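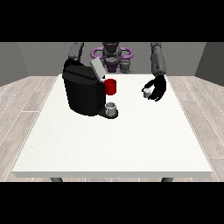

A black coffee machine on a white table, computer rendering.

Winter pruning of espaliered pears

Most wall-trained pears are lost to neglect in their middle years. The framework is sound, the tiers are filled, and the spurs are left to thicken until they carry more wood than fruit. At the Caltmont walled garden, 16 trees on the south wall had reached that stage, and the spur systems were thinned over two winters.

Work starts in January, when the buds are still tight. Each horizontal arm is taken in turn, from the trunk outwards. Spurs on the underside come off first, as they are shaded and the fruit they bear is small. Those on top are cut back to two or three plump fruit buds, leaving 20 cm between clusters on a vigorous arm and a little less on a weak one. Dead stubs are removed flush with the living collar.

Ties are checked at the same time. Caltmont uses soft tarred string on galvanised wire, held 4 cm clear of the brickwork by vine eyes. A tie that has bitten into the bark is cut and moved, never loosened in place.

Feeding should be modest. Heavy nitrogen after hard thinning produces a thicket of upright shoots, which then have to be dealt with in August. A mulch of garden compost, kept clear of the trunk, is enough on most soils – light sand may need potash as well.

Cropping fell by almost 20 per cent in the first season at Caltmont. The second summer's fruit was larger, and the lowest tier carried pears again along its full length.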